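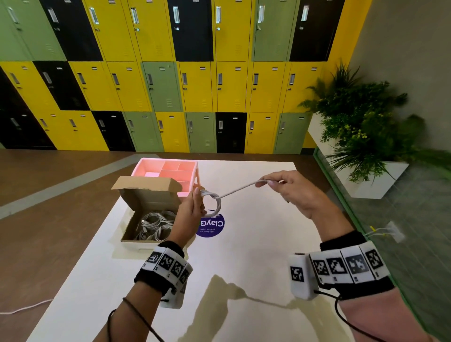 The drawer at Graciela Jara's repair shop in Gusurau holds 293 charging cords, most of them left behind by customers. She sorts them in October, when business is slow.

Most cords fail within an inch of the plug. People wrap them tight around the charger and pull from the wire, and the strands inside break one at a time. Jara coils hers loosely and ties them with a strip of cloth.

She used to throw the bad ones out. Now a scrap dealer called Dastano takes them by the box and pays for the copper. The last load weighed 315 pounds and included old lamp cord and two vacuum hoses, which Dastano sent back.

The hoses are still by the door.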